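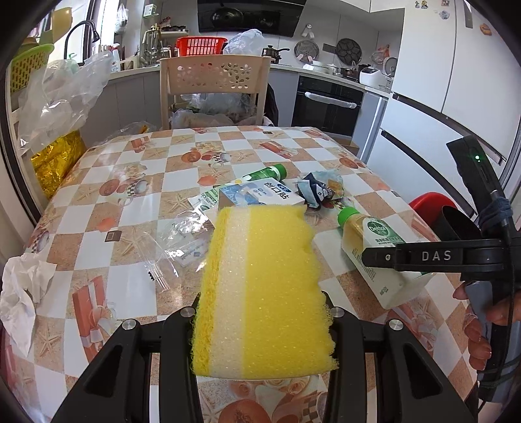
Why do we clear and wipe the table?

A table is used for many things in one day. People eat at it, draw on it and leave their belongings on it. Crumbs and sticky marks can hide between bottles, boxes and packets, so the first job is to clear a space.

A sponge is full of tiny holes. The holes hold water, and they also pick up small bits of dirt. Some sponges have a rougher side for marks that will not move – ask an adult before using it, as it may scratch.

How to help

Put used tissues and empty wrappers in the bin.
Give plasters and hand wash to an adult, who will put them away.
Wipe from one end of the table to the other.
Wash your hands with soap when you have finished.

A plastic tablecloth does not soak up spills as cotton does. Water stays on top, and a cloth can lift it away.
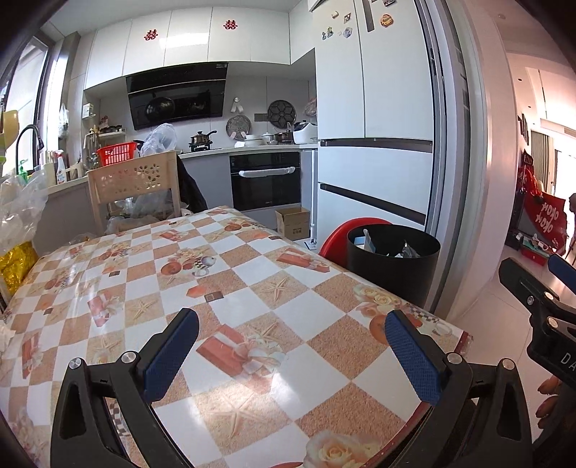
A shiny tablecloth patterned with starfish, seashells and roses.

Text by Min-kyu Heo for the Feven Children's Library.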